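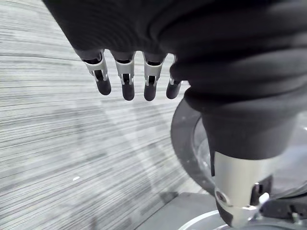
Should a small town keep its library open on Sundays? I think it should, even if that means closing on a weekday morning to pay for it.

Stivadside Library has been shut on Sundays since June. The council's reasoning was that fewer people came through the door than on other days, and the wages cost more. Both are true. I still think it was the wrong day to cut.

People who work Monday to Saturday have one day to return a book, print a form or sit somewhere quiet with their kids. My neighbour Shireen Modise does shifts at the Henell cannery and used to go every Sunday arvo. She now drives 30 kilometres to the Nkosi Street branch, which opens for four hours and has three computers.

A petition at the newsagent has about 200 signatures. The council's reply, dated 12/8/19, says online borrowing covers the gap. It covers novels. It does not cover the printer, the local history shelves or the heating, and plenty of houses out our way have poor internet.

Tuesday mornings are quiet, and most of the people I see there are retired, as I am. We could come on Tuesday afternoon without much trouble. I would give up that session tomorrow if the hours went back to Sunday, and I have written to the council to say so.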